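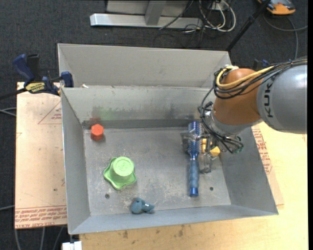 4.2 Closing the loop between grasp scoring and motion planning

Most of the failures we saw with the first version of Grivia had little to do with the grasp network. The network proposed good grasps, and the planner then threw them away because the approach path clipped a wall of the bin. So we moved the wall check forward. Each candidate grasp is now scored together with a short approach segment, and the two numbers are combined before anything is ranked. It is a small change in code and a very satisfying one to watch!

The bin in Fig. 3 shows why this matters. Its walls slope, so a grasp near the foot of a wall may be fine from one wrist angle and impossible from another. Long objects add a second problem, as with the blue hairbrush: the fingers have to come down beside it without landing on a neighbor such as the yellow block. Our scorer treats neighbors as soft obstacles. Touching one costs something - but far less than touching sheet metal.

Fig. 3. The arm reaching into the metal bin, with five objects on the bin floor.

We trained the combined scorer on 4,000 simulated bins and then tuned it on 396 real attempts logged with Trikley, our recording tool. Trikley stores the camera view, the full ranked list and the joint path for each attempt, so any decision can be replayed later with new weights. We leaned on this replay feature constantly. Sudheer Rao used it to find a sign error in the wrist-angle term that had survived two rewrites, and fixing it let us drop a whole layer of special cases.

One part is still rough. Bare metal reflects light in ways the depth filter doesn't expect, and phantom points sometimes appear above the floor. The planner then stops high and asks for a new view. We prefer this to a collision, and Section 5 describes a filter that removes many of these points before scoring begins.

Related items
Risley: a shared format for grasp logs
Depth filtering for shiny bins (E. Joseph, S. Rao)
Mac Giolla planner: release notes

This site uses cookies to remember your reading settings. Accept | Manage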